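Workshop Tips: Aluminum Rail, Flat Plastic Panels and Cable Runs

Posted 14 July 2018 by Berhanu Kassa

These notes cover routine care of a bench with an aluminum rail along the back. They apply to brushed or plain extrusion. Painted rail needs a milder cleaner than the one given in section 2.

1. Before starting

Switch off and unplug anything fed by a cable that crosses the rail. Move small hardware into a lidded tin. Brush loose chips off the rail with a dry paintbrush, working from one end to the other, and vacuum the channel with a crevice nozzle. Compressed air drives grit under the housing and should be left on the shelf.

2. Cleaning brushed aluminum

Mix 2 teaspoons of dish soap into a quart of warm water. Wring the cloth until it no longer drips. Wipe along the grain only; cross-grain strokes leave marks that show under a bench light. Slots and small tabs are done last, with a cotton swab. Dry at once with a second cloth.

Do not use oven cleaner or anything containing lye. Steel wool is also out — it sheds fibers that rust in the channel.

3. Matte black plastic

Matte panels show skin oil and dust more than gloss ones do. Use a microfiber cloth, barely damp, and light pressure. Hard rubbing polishes the surface and leaves a shiny patch that can't be removed. Pick off stray specks with tape before wiping. Stand panels on a light-colored surface while working, which makes missed crumbs easier to find.

4. Cables near the rail

Leave enough slack for a gentle curve. A cable hanging across a rail should not bear on a sharp edge; file the edge or add a strip of grommet edging. Hook-and-loop ties go on every 50 cm of straight run. Zip ties are acceptable where the cable will stay put for years, trimmed flush.

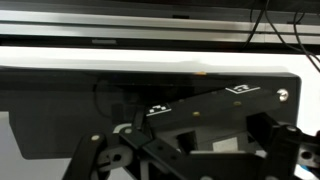 5. Screws and rivets

Check exposed screw heads every May. Snug them by hand with the correct driver and stop when resistance rises. A rivet that turns under a fingertip has failed and must be drilled out and replaced at the same diameter.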